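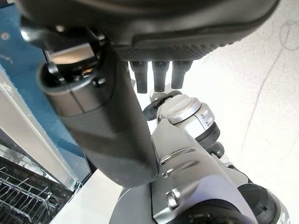

Slide 1. Wrist view, Ramine hand, thumb joint at left.

Speaker notes: Ramine hand and service package, review after trial
Hedvig Aasen, January 2025

Slide 1, opening

Leave the slide up while people sit down. Say who I am and which group I work in. Iman Mansour ran the bench side of the trial and will take the electrical questions at the end. The talk is 30 minutes, questions after.

Scope: the Ramine hand as sold by Kirnard, with the service plan they quote alongside it. I am not reviewing the arm. We paid the list price for the hand and the plan. Kirnard has read the slides and corrected one part number.

Point to the pad under the palm housing. The diamond-like texture is what holds the part during a palm grasp. Point to the three short finger segments, then the thumb. Most of this talk concerns the thumb.

Slide 2, what is in the box

Hand, wrist adapter, cable set, wrist camera with bracket, one spare palm pad, hex keys. No printed manual. The PDF is complete but the torque table is in an appendix and the main text does not refer to it. Print the table and tape it inside the case lid.

The adapter fit our flange without shims. Bolts are supplied at one length only. If you have a spacer plate in the stack, order longer ones before you start.

Slide 3, mounting and setup

Sequence on the slide is ours, not Kirnard's. Theirs has you route the cable before the adapter is torqued, and we pinched the jacket doing that. Torque first, route second, then run the wrist through its full range at low speed with a hand on the stop.

First install took 45 minutes including calibration. Calibration needs the fingers clear of any surface. The software does not check for this and will accept a bad zero without a warning. Symptom of a bad zero: the thumb stops short on a full close. Redo it from the start, the partial routine does not fix the offset.

Slide 4, grasp tests

Test parts were the Cordeiro set: blocks, short tube, flat plate, small bottle. Each part got 100 cycles of pick, lift, hold, place. Pass criterion was no visible slip during the hold.

Blocks and tube gave no trouble. The plate was the weak case. With thin stock lying flat, the fingertips need an edge to get under, and without one the hand pushes the plate along the table. Kirnard suggests a tilt approach. It works but it has to be taught per part, so budget the time.

The bottle passed at default force. Do not raise the force setting for soft plastic. The current limit is coarse at the low end and the jump between settings 2 and 3 is larger than the manual implies.

If someone asks for the raw log, it is on the share under Litside, which was our internal name for the trial. Read-only access through Iman.

Slide 5, the thumb joint

Go back to slide 1 here.

The collar at the upper end of the thumb segment is open at the top. Through the opening there is a pin on the left side and a bolt head on the right. Advantage: both can be inspected with the hand mounted. Disadvantage: so can anything that falls in. Packaging dust and short fibers are the ones to watch. The cavity has no cover in the standard configuration. Kirnard sells a boot as an option and it was left out of our quote. Ask for it by name.

Inspection is a flashlight and a clean swab. Check the bolt against the torque table at install and again at first service. No lubricant in the joint, the manual is clear on that.

Slide 6, service plan

Two tiers. Basic is remote support and discounted parts. Full adds an annual visit and a loan hand if yours has to go back. We took full. The one return we made was for a palm pad lifting at a corner, reported in September. The loan unit came promptly but with older firmware, and the grasp library had to be converted. Ask them to match versions before it ships.

Pads are a consumable and should be priced that way. Keep a spare on the shelf.

Slide 7, recommendation

Buy for mixed parts of moderate weight. Skip for thin sheet work. Add the boot. Take the full plan if you have a single cell and no spare hand, otherwise basic is enough.

Hand over to Iman. If time is short, drop slide 3 and tell them the install sequence is in the handout.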